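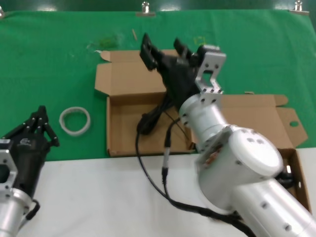

The tuck-top mailer is a small folding carton cut from a single sheet of cardboard and put together with flaps, tabs and slots. It is one of the most familiar objects in everyday packing, and one of the cleverest — a flat shape that becomes a sturdy tray with a lid in under a minute, often with no tape or glue at all.

Blank and creases

Every mailer starts as a blank, the flat outline stamped from the sheet by a steel die. The die cuts the outer edge and presses the crease lines in the same stroke. A simple blank has a base panel, low walls, side flaps and a lid, and the better ones add dust flaps and locking ears. Unfolded, a blank can look wonderfully odd, all notches and ragged-looking wings, and people meeting one for the first time often can't tell which side is up. Holes and half-moon cuts give a fingertip something to pull on when the box is opened.

Folding

Most folders work from the base outward. The creases are bent once in each direction to loosen them, the side walls are raised, and the tabs go into their slots. The lid comes last. A cloth spread over the table and clipped down at the edge makes the job much more pleasant, as the cardboard doesn't skate away and the printed face stays free of scratches.

Packing designer Pallavi Uniyal, who taught carton folding at the Studoleo workshop, gave beginners a plain brown blank and 7 minutes to work out the folds with no instructions. Her handout, "Flat to Full," shows 6 common lid styles and is still passed around by small sellers. The Medoler lid, with its two rounded ears, is the great favorite — it closes with a very satisfying pop!

Filling

Shredded paper, tissue and crinkle strips are the usual fillers. They cushion well and look cheerful, and they travel: a few strands nearly always end up on the table and the floor. Small sellers often slip in a printed card as well, propped against the inside wall so that it is seen first. 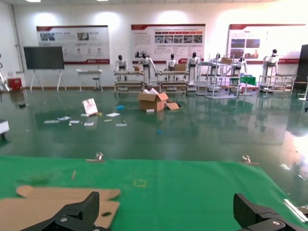

A flattened box blank on a green cloth, with an opened box and scattered paper on the floor beyond.

Reuse

A mailer opened with care can be folded flat and used again. Seo-ah Cha's Collirico collection holds 80 used mailers, all stored flat, several with handwritten notes on the inside of the lid. Worn creases are the usual weak point, and a strip of paper tape along the inside will keep a favorite box going for years.

See also: Folding carton; Tissue paper; Paper tape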